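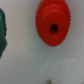

Red knob with a toothed rim and a round hole in the hub.

Sell Me the Knob

By Rasha Qaisi
Friday, March 17, 2023

The part of a machine that gets touched the most is usually the part that costs the least to make. On a space heater it's the dial. On a desk lamp it's the switch, and on a blender it's whatever you twist to get from off to low. I think every company that makes a thing with a knob on it should be willing to sell the knob by itself, at a fair price, for as long as people are likely to own the thing. Very few do, and I would like to see that change.

I came to this opinion through a fan. It is a Plimard floor fan, the tall kind with a weighted base, and I bought it for the back bedroom when we moved to McIntyre Street. The fan has one knob that sets the speed. Last July the knob split where it grips the shaft. It would still sit in place and it looked fine from across the room, but it spun freely and the fan stayed on whatever speed it had been on before. We changed speeds with a pair of pliers for most of that month.

I wrote to the company. The reply was polite and it came quickly. The knob was not available as a separate part. It was available as part of the control assembly, which included the switch, the face plate, the wiring and a knob. The control assembly was $30. The fan was on sale that week for $60. They offered me a discount code for a new fan, in case I preferred that.

I don't think the person who wrote to me did anything wrong. She had a parts list, and the knob was not on it. Somebody had decided years earlier what would go on the list and what would be folded into something bigger. That decision is the one I object to.

A knob is a simple object. It has a rim you can get hold of, often with teeth or ridges so your fingers don't slip. It has a hub in the middle with some thickness to it, and a hole in the hub that goes over a shaft. Sometimes there's a set screw. There is no wiring in it. The company already makes it or buys it in large quantities, and it has to exist as a separate object at some point, on some bench, before anyone pushes it onto a fan. Putting a few thousand of them in a box and giving the box a part number is work, I admit, but it is small work next to everything else a manufacturer does.

The usual answer is that the demand isn't there. I have doubts about that. At Boltside, the hardware store I go to in Skollness, there is a drawer of universal replacement knobs at the end of the electrical aisle. I asked at the counter whether they sell. They sell steadily enough that the drawer gets reordered, and the man who does the ordering told me that people come in holding the broken one, or holding the thing it came off of. I have seen a woman carry in an entire stove control panel wrapped in a bath towel. That looks like demand to me. It just never gets back to the company that made the stove, because the stove company has nothing to sell her and so has no record that she wanted anything.

The universal knob is a decent idea and I'm glad it exists. It is also a poor substitute. It comes with a handful of inserts meant to fit different shafts, and with luck one of the inserts is close. Close means it works for a while. The pointer may not line up with the numbers, so you learn that what says 3 is really 5, and you tell your guests. The knob may stand too far off the panel, or rub on it. It's almost always black or chrome, which brings me to color.

I care about color more than I used to. When a designer puts a bright red knob on a machine, it tells you where to put your hand. A person who has never used the machine will look at the red thing first. If that knob gets replaced with a small black one on a black panel, the machine still runs, but some of what made it easy to use is gone. My mother's eyesight is not good and she finds the controls on her washer by color before she finds them by shape. For her a matching knob is more than a matter of looks.

The same goes for teeth around the edge. I had taken them for decoration until my hands started to bother me in cold weather. A smooth dial has to be pinched. A toothed one can be pushed around with the side of a thumb, or with a palm if it's big enough, and it can be turned by somebody wearing gloves or somebody whose hands are covered in dish soap. When I'm shopping now I turn the controls before I look at anything else, and I've put back several good-looking appliances for having controls like a wet pebble.

I have heard three objections from friends, and they deserve an answer.

One is that a person can print a knob now. My nephew can, and he did. He has a printer in his room and he measured my fan shaft and made me a replacement in an afternoon. It took him four tries, and the fourth one is on the fan today. It has a wide grooved edge and I like it. But a household should not need a nephew. Most people don't own a printer or a set of calipers and don't want to learn to draw in three dimensions so they can turn down a fan. If companies would rather have customers print the small parts, that could be a fair arrangement, provided they publish the drawings. A drawing of a knob gives away no secrets. Any competitor can buy the fan and pull the knob off. Put the file on the same page as the manual, and the libraries and repair groups that have printers will take care of the rest.

Another objection is that selling small parts loses money. A two-dollar knob might cost more than two dollars to pick, pack and mail. I accept that. So charge six. I would have paid six without a thought, and I'd have paid eight with some grumbling. What I would not do is pay $30 for a switch and a face plate I already had, both in good order. The price of a part does not have to follow the cost of the plastic or metal in it. It should have some relation to the part, though, and the customer should be able to buy the one that broke. If mailing singles is the trouble, sell them in pairs and let us keep a spare in the drawer.

The last objection is the one I find hardest, which is that the knob often breaks because the machine is old, and an old machine may have other things wrong with it. There's some truth there. A knob on a gas stove can be hard to turn because the valve behind it needs service, and a person who forces it will break knob after knob until someone looks at the valve. I don't want people guessing about gas. But that is a reason for a sentence of advice on the package. It isn't a reason to keep the part from them. And a great many knobs break for plain reasons. They get dropped during cleaning, or a child stands on one, or the hub cracks from being pulled off and pushed on over the years. My fan is in fine shape. The motor is quiet and the base is solid, and all that failed was a piece I could close my hand around.

I keep a jar of knobs myself. There are 27 in it at the moment. I know because my nephew wanted to see whether any would fit before he started drawing. They came from radios, a toaster oven, a sewing machine cabinet and several things I can't name. A couple could as easily be gears, with teeth all the way around and a hole in the center, and I've never settled whether they were made to be turned by a hand or by another gear. None of them fit the fan. My husband thinks I should throw the jar out, and he may be right -- in all the time I've had it I have used it exactly once, for a cabinet in the laundry room.

People my age remember parts counters. My father took me to one in the back of an appliance dealer's, where a clerk with a catalog would find the page, run his finger down the column and go get the thing in a small brown envelope. My father's dryer ran for 26 years that way. I don't say every machine was better then. A lot of them were heavy and wasteful and some were dangerous. But the catalog listed the knob. It had its own line and its own number, and it was taken for granted that somebody would need one.

What I would ask for is modest. List every part on the outside of the machine that a hand is meant to touch. Sell it separately. Keep selling it for ten years after the model is dropped, and when you stop, post the drawing. I would gladly see a law that said so, but a company could start on Monday without one, and I'd go out of my way to buy from it.

I wrote to Plimard again in the winter and put it to them in more or less those words. They thanked me for my feedback and sent the discount code a second time. I haven't used it. The fan is in the closet until the weather turns, and the pliers are back in the toolbox.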